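A word about the medicine cabinet

Our spring drop-off for unused medicines is set for May, and I want to get my plea in early this year, before the garden and the graduations swallow everybody up. Last time 74 households brought something in, which pleased me no end, and the police department's collection box by the side entrance of Pruvost Hall had to be emptied twice.

Most of what came back was ordinary stuff, cough syrup and old eye drops and the like, but 22 of those households handed over prescription painkillers, and a good many of the bottles were nearly full. Those are controlled drugs, and the law looks at them quite differently from a box of antacids. Giving two leftover pills to a brother-in-law with a bad back feels like plain kindness (I grew up in a house where it happened all the time!), but in the eyes of the law it can count as handing out a controlled substance, even when no money changes hands. Hugo Collet, who gave the evening talk on this at the library, had a long line of people waiting to ask him about exactly that, and he stayed until the lights were being switched off.

So please keep your pills in the bottle with your own name on the label, and if you are traveling, resist the urge to tip everything into one of those little day-of-the-week boxes. If a relative has passed away, bring in whatever was theirs and don't worry about sorting it first. Needles can't go in the box, I'm afraid, so ask at the Skukov Street pharmacy about those. 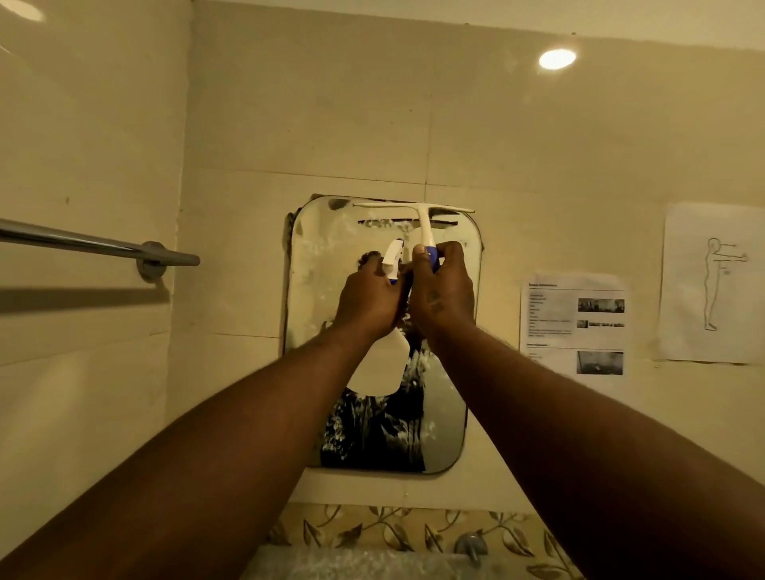 Bathrooms are where most of us keep our medicines, and it is a poor place for them, what with the steam and the visitors and the grandchildren who open every door. A high shelf in a bedroom closet, with a lock if you can manage one, is far better. Perhaps you could do the moving on cleaning day, when the spray bottle and the squeegee are out for the mirror anyway and you are standing right there with your sleeves pushed up. It took me 30 minutes, and I found ear drops from two houses ago.

Drop-off hours will be in the next issue, and large-print flyers are at the front desk for anyone who would like to take a few for the neighbors.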